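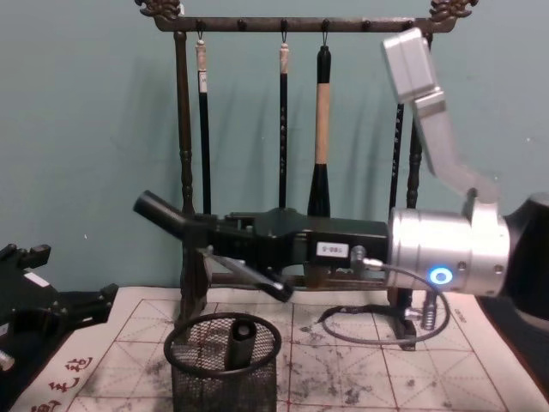

The brush rack and both arms, Ferau open day, Erlow.

Review: the Torkix two-arm calligraphy demonstration at Ferau

I have been to a good many robot open days over the years, and I usually come home with a tote bag, a sore back and a vague feeling that I have watched somebody else's car being serviced. I went to the Ferau one in Erlow expecting the same, with a sandwich in my bag in case there was nowhere to eat, and I stayed until they were stacking the chairs. So this is a review of the Torkix demonstration, and partly of the afternoon around it, and I'm afraid it will wander a bit.

Ferau rents the upper floor of the old Osman building, the one behind the swimming baths with the green doors. The 21 bus stops practically outside. Doors were at 11 and I got there a little after, and already there was a cheerful sort of crush on the stairs, mostly families, a few students with notebooks, and a gentleman who had brought his own folding stool (very wise, and I shall be copying him). There are three rooms open to visitors. One is all conveyor belts and parcels, one has a machine that sorts screws, and the third, at the end of the corridor, is where they do calligraphy.

I should say what I know and what I don't. I did two winters of brush calligraphy at an evening class and was never any good at it, but I was bad at it for long enough to know what is hard. I know very little about motors. If you want torque figures you will have to look elsewhere, or ask the people at Ferau, who will tell you at length and with great pleasure.

The set-up is simple and I liked it straight away. Two arms, a table, a sheet of practice paper with the red rice-character grid on it, and a dark carved brush rack against the wall, the kind with a carved dragon on the end of the crossbar. My old teacher had one very like it and we weren't allowed to touch it. The job is to take a brush off its hook, bring it over the paper, make a stroke or two and hang it up again. You could explain it to a child of four, and several people near me were doing exactly that.

What I hadn't thought about beforehand is that the writing is only a small part of the trouble. A hanging brush is a nuisance. It dangles from a little loop, it turns, and if you nudge it then it swings, and the one next door swings as well. A person doesn't notice any of this, you just reach up and your other hand steadies the thing without being asked. Watching a machine do it, you notice every bit. The first time I saw an arm go in for a brush it came up slowly from underneath, stopped, seemed to have a think, and closed on the handle so gently that the whole room let out its breath. Then it lifted, and the loop stayed on the hook, and the brush went up and came straight back down again and hung there swaying. There was a big kind laugh. It got it on the third go and we clapped as if it had scored a goal!

Ilham Ngui was running the table, and she is a large part of why I'm recommending this. She talks the way a good swimming instructor talks, calm and a bit dry, and she never once pretended that a miss was a hit. When a brush slipped she said "that's a slip" and carried on. She told us they had logged 600 attempts at the unhooking since they moved into the room, and that the big fat brush was still the one that caused the swearing, its handle being so much thicker than the rest. Somebody asked why they didn't simply stand the brushes in a jar with the handles up, which would be easier, and she said yes, it would be, and that they wanted the awkward version. I thought that was a lovely answer.

She let the routine run from start to finish with no talking over it, then ran it a second time and stopped it wherever someone put a hand up. I wish more demonstrators would do this. On the first run I was only enjoying myself, and by the second I had questions. 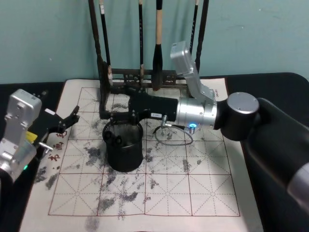
Do the arms work out the strokes for themselves?

At Ferau the strokes are taught first by a person guiding the arms through them, and the machine then repeats them with small adjustments of its own.

The person doing the guiding is Mingxuan Lü, who teaches brushwork in Erlow and comes in when the team has new strokes to add. He gave a short talk after lunch, sitting on the edge of a desk with a mug of tea, and it was the best part of the day for me. He said the hard thing to pass on was the pressing down and letting up. A horizontal stroke starts with a little push, thins out, and then finishes with another push and a turn, and if you copy only the path of the brush and leave out the pressing you get something that looks like it was done with a marker pen. He had brought some sheets the arms had made in the early weeks, and you could see just what he meant, they were as flat as road markings. The later ones had a bit of life in them. He wouldn't call them good. He said they were at the stage of a pupil who has stopped being frightened of the paper, and I felt rather seen, never having quite got there myself.

Now for the strokes made while we were there, which is what people will want to know about. The horizontals were decent. The verticals wobbled towards the bottom. There was a dot, just a plain dot, that was done so nicely the woman beside me said "oh!" out loud. When they tried a whole character the middle of it drifted off to one side of its square, and Mingxuan tilted his head at it for a long while and said the proportions were "brave". If you go along hoping for something to frame you'll be disappointed. If you like watching a difficult thing being attempted properly, with the failures left in, I think you'll be as happy as I was.

A word about pace, as it may not suit everyone. It is slow. One round of fetch, write and put back takes long enough for a small child to ask for a biscuit, get the biscuit and finish it. I found this restful, and you really do need the time to see what each arm is up to, but I did notice that some of the younger visitors drifted off to the screw sorter, where things rattle and shoot down a tube. There's no shame in that. I went and looked at the screw sorter too and it's great fun for five minutes. 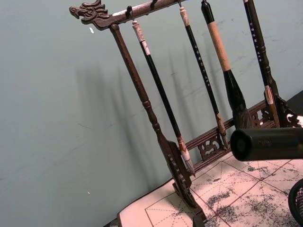

Putting the brush back is the bit I would tell you to wait for. I'd assumed it would be the same as the picking up but in reverse, and it's a good deal fussier, with that tiny loop having to find its way over the hook while everything below it wants to swing about. I watched several of these and became quite partisan. When it goes well there's a small pause afterwards, the fingers open by a hair, wait, and only then come away, and I'm sure I was holding my own hand out in front of me doing the same thing. When it goes badly the brush ends up leaning on the rack in a sulk and Ilham rescues it.

I asked her whether the carved rack had been chosen to look pretty for visitors. She said Mingxuan had insisted on it, and that she'd been cross at first, what with all those curly bits for a finger to catch on, but had come round. It does make a difference to the feeling of the thing. A plain steel rail would have been a laboratory exercise, and I don't believe half so many of us would have stood there so long.

Some grumbles, as a review ought to have a few. The room is small, and from the back you mostly see other people's coats. They'd put out benches but the benches are low and the people standing in front of them are not. A screen on the side wall would sort it out at once. The printed handout was handsome but written for people who already know, and I had to ask a student what "compliance" meant (it means giving way a little when you push, as far as I understood her). Tea was in the parcel room only and you weren't allowed to carry it down the corridor, which is sensible near the ink and the electrics but did mean missing a round whenever you were thirsty. And the stairs are steep. There is a lift, round by the bike racks, and there ought to be a sign for it at the front door.

On the good side, it was free, nobody tried to sell me anything, and there was a table where visitors could have a go with a brush themselves on the same sort of gridded sheet. They had opened a pack of 100 at the start and were on the last few by the time I sat down. I did my horizontals. Mine wobbled as well! A boy of nine or ten next to me did a far better dot than I did and was very gracious about it.

Who would I send? Anybody who has ever held a brush, certainly, and anybody with a child who likes watching things be picked up and put down. Teachers, too, for the question-and-answer run. People who follow robots closely may feel they've seen cleverer arms doing quicker work, and I expect they have, but I'd ask them to stay for a full round and keep an eye on the hooks.

Ilham told me they're planning another open day in December, with the same table and some new strokes, and Mingxuan is hoping to have the thick brush behaving by then. Go early, stand on the left where the coats are fewer, and if you're getting the bus home, the stop going back towards the station is on the far side by the baths and not the one you got off at. I waited at the wrong one for quite a while.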